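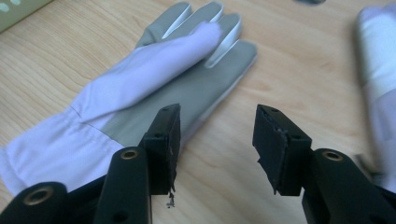 How often should coated work gloves be washed?
After every 10 hours of wear if the work is dusty, and the same day if there is oil or sap on the palms.

That is the interval I settled on after a winter of replacing gloves too early. Most of mine are knit fabric with a coated palm, a type Starkico and Palell both sell. The coating usually outlasts the knit. The cuff goes first, then the seams between the fingers.

Procedure, 29 April 2025 version:

Brush off dry dirt with the gloves still on. Wash at low temperature with plain detergent and no softener. Softener leaves a film and the grip suffers for weeks. Turn them inside out for the second rinse only. Hang by the cuff, out of the sun, for 16 hours. I have tried the dryer — the coating on the old Correa pair cracked at the base of the thumb.

Sorting is the slower part. I lay each glove flat on the table, straighten the fingers and check three points: cuff, finger seams, fingertips. A glove that fails at a fingertip goes to the paint shelf. One that fails at the cuff stays in use until October, when I buy again. 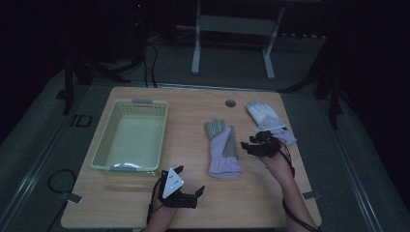 What kind of container is best for storing work gloves?
An open basket with perforated walls, kept off the floor and filled no more than halfway.

I used a lidded box before that, and gloves put away slightly damp smelled within 3 days. Air through the sides fixed it. Pairs go in cuff to cuff, without folding one into the other, which stretches the knit.

Odd gloves stay in the system. Two lefts of the same size are still useful for carrying firewood, and the Fallo liners fit either hand. I label sizes inside the cuff with a laundry pen. The ink needs redoing every second wash.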